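Search tickets Go

Ticket 141: Skondard audio box drops out during tape transfers, Vumden says "no errors"

Status: Waiting on customer
Product: Skondard two-channel USB audio box, Vumden recording software
Opened by: Adelmo Donati

Opening message

I am copying a shelf of family and choir cassettes to files before the tapes get any worse. Deck goes into the Skondard box, the box goes into the laptop by USB, and Vumden records it. For the first stretch it worked fine. Since March the recordings have gaps in them. The sound stops dead for a fraction of a second, then carries on, and the file comes out shorter than the tape. Vumden shows a green check at the end and says there were no errors.

I would like someone to explain the green check. If part of a song is missing and the program tells me nothing is wrong, I don't see what the check is for.

Before anyone sends me the standard list: yes, I restarted the laptop. Yes, I reinstalled Vumden. Yes, the box has the latest firmware, at least according to the same program that says my recordings are perfect. I have cleaned the heads on the deck, and a dirty head doesn't make a file shorter anyway.

Reply from Nelik Support

Thank you for contacting Nelik Support, which handles both Skondard hardware and Vumden software. Sorry to hear about the gaps. Please could you try the following:

- Restart the computer.
- Make sure you have the current version of Vumden.
- Try a different USB port.
- Turn off power saving for USB devices.
- Send us the session log.

In most cases this resolves the issue.

Reply from Adelmo Donati

So you did send the list.

Different port: no change. Power saving was already off. The session log is attached, and I read it before sending it. It has 686 lines and as far as I can tell all but a handful say "buffer ok". I don't believe a log that says "buffer ok" while I am sitting there with headphones on listening to a hole in the middle of a hymn.

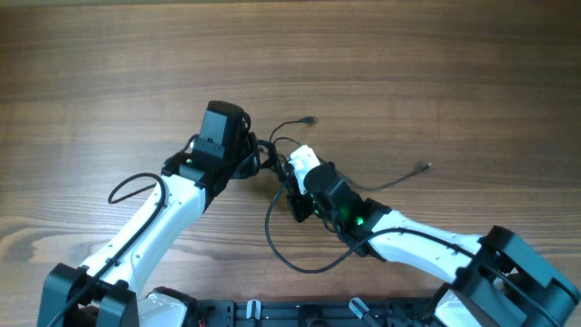
Attachment 1: the table, from above, with both arms.

A few facts that may be more use to you. The gaps do not come at the same place on the tape. I ran one side twice and got them in different spots, which to my mind clears the tape and the deck. They come in bunches. I can get a clean side and then a bad one straight after. Headphones plugged into the deck itself never drop. Headphones plugged into the box do not drop either, and that is the part I would look at if I were paid to look at it. The sound is getting as far as the box. Somewhere after that it goes missing.

Reply from Nelik Support

Thank you for the detailed notes. The headphone socket on the box is fed directly from the input, before the USB stage, so your result points to something between the box and the software. We would suggest:

- Connecting the box directly to the laptop, with no hub.
- Raising the buffer size in Vumden from the default to the largest setting.
- Replacing the USB cable.

Reply from Adelmo Donati

I was wondering when we would get to the cable. In my experience "replace the cable" is what support says when it has run out of things to say, and then you own a drawer full of cables.

There is a hub, a powered one, made by Gidey. I mentioned it in the form when I opened the ticket, in the box marked "other equipment". I will take it out. I'm not going to change everything at once, because then if it gets better we will not know which thing did it. My plan is:

Test A: everything as it was, one full tape side, count the gaps by ear.
Test B: same tape side, hub out, everything else the same.
Test C: hub back in, big buffer.
Test D: hub back in, small buffer again, other cable.

Same tape every time. It's a choir recording I know by heart, so I will hear anything missing.

Troubleshooting log, kept by A.D.

Test A, 7:40 p.m.

Started from cold. Gaps: 8. All of them in the second half of the side. Green check at the end, naturally. Log says "buffer ok". I marked the time of each gap on paper and there is no pattern I can see. I made sure nothing else was running on the laptop, and the wireless was off.

Test B, 8:35 p.m.

Hub out. Gaps: 2. Better, but two is not none, and I'm not ready to say the hub did it. As I said, I have had good sides before for no reason at all. I ran it again straight away to be sure and got 2 again, in different places. That is more interesting. Still not proof.

Test C

Next evening. Hub back in, largest buffer. Gaps: 8, same as Test A. So the buffer advice made no difference that I can hear. It did make the level meters lag so far behind the music that they are useless for setting the volume. I have put it back to the default. Whoever wrote the help page saying that a larger buffer "eliminates dropouts" might want to soften that.

Test D

Hub in, default buffer, other cable. I will be fair about it. Gaps: 2.

I did not expect that and I don't much like it. With the hub out and the old cable I got 2. With the hub in and the other cable I got 2. Either one improves things and neither one fixes them. 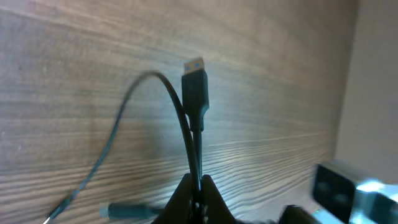
Attachment 2: USB-A plug, open end up.

Test E (not in the original plan)

Hub out and other cable, both together. No gaps. Ran it a second time, no gaps. Third time, with the laptop lid closed and opened halfway through in an effort to upset it, no gaps.

I am reporting that because it's what happened. It isn't an explanation. Three clean runs could be luck, and I have had clean evenings before. I would also point out that a working setup that I had for months, with the same hub and the same cable, stopped working in March, and the only thing that changed in March was that Vumden updated itself. I was not asked about the update. I found out because the buttons had moved.

Reply from Nelik Support

Great news! It sounds like the cable and hub were the cause. We will go ahead and mark this ticket as resolved. Would you like to rate your experience?

Reply from Adelmo Donati

No, please don't mark it resolved, and no thank you on the rating.

Two questions have not been answered.

One. Why does Vumden show a green check on a recording with eight holes in it? Even if the cable is bad, the program must know that data did not arrive. The file is shorter than the time on the clock. A child could compare those.

Two. What changed in the March update? "Improved stability" is all it says in the notes. I would like to know what was improved, given that mine was stable before.
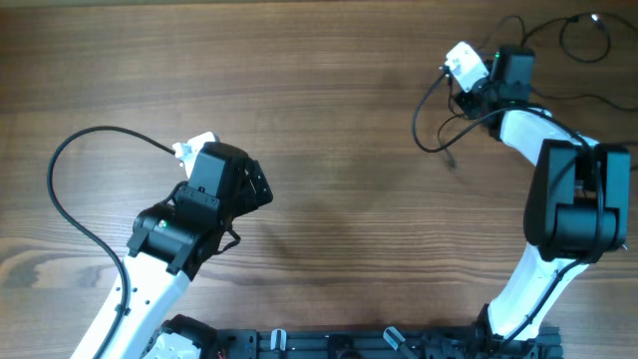
Escalated: reply from Nelik second-line support

Hello Adelmo, I have taken this over and read it from the top. You are owed better answers.

On the green check: it means the file was written to disk and closed properly. It does not mean that every sample arrived from the box. I agree that most people would read it the way you did. "Buffer ok" is similar – it reports on the buffer inside Vumden, and if the data never gets that far the buffer has nothing to complain about.

On the update: the older version asked the box to resend when a packet failed its check. The new version drops the packet and moves on, to cut the delay for people playing live. For someone copying tapes that is the wrong trade. A connection that was slightly poor all along would have sounded fine under the old version and will have gaps under the new one. I think that fits your tests, with the hub and the cable each adding a few bad packets.

There is a setting. Go to Preferences, then Device, then Advanced, and tick "Strict transfer". It is off by default and I cannot find it in the manual.

Reply from Adelmo Donati

Thank you. That is the first reply that reads as if a person had written it.

I'm not taking it on trust, though. If you are right, then the old hub and the old cable with "Strict transfer" ticked should give me no gaps, or at least fewer. Anything else and we are back to luck. I will run Test A again exactly as it was with that one box ticked, and I will do it more than once.
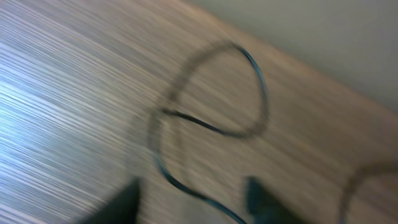 Test F

Old hub, old cable, default buffer, "Strict transfer" on. First run, no gaps. Second run, no gaps. Third run, one place near the end where I thought I heard something, but I went back to the tape on the deck and it's on the tape. Somebody dropped a hymn book.

File length now matches the clock. I checked it with the kitchen timer too, because I have stopped believing clocks that live in the same program.

For the record, I have kept the new cable on and left the hub out anyway. The setting should not have been needed and I don't know that it will survive the next update.

What I would still like:

- The green check changed, or at least a second one that means what people think it means.
- "Strict transfer" put in the manual.
- A way to say no to updates.
- Some way to check the files I made between the update and now. I have been through part of them by ear and it is slow going. If Vumden can compare file length with session time, it could do this for me.

Reply from second-line support

The first two are filed with the Vumden team. I can't promise when. Automatic updates can be turned off under Preferences, General, and I am sorry that was not mentioned sooner.

For the old files: the session logs have a start time and a stop time on the first and last lines. If you send me the logs and a list of file lengths I can pick out the short ones here. It will not tell you where the gaps are, only which tapes need doing again.

Setting this to "waiting on customer" until the logs come in.

Reply from Adelmo Donati

Logs will follow when I have found them all. Vumden keeps them in a different folder after the update. Leave the ticket open.

Related tickets
Skondard box not listed after sleep
Vumden: level meters lag behind sound
Gidey powered hub and audio devices
Left channel quieter than right on cassette transfers
How to turn off automatic updates in Vumden

We use cookies to keep you signed in and to see how the help pages are used. Accept Manage settings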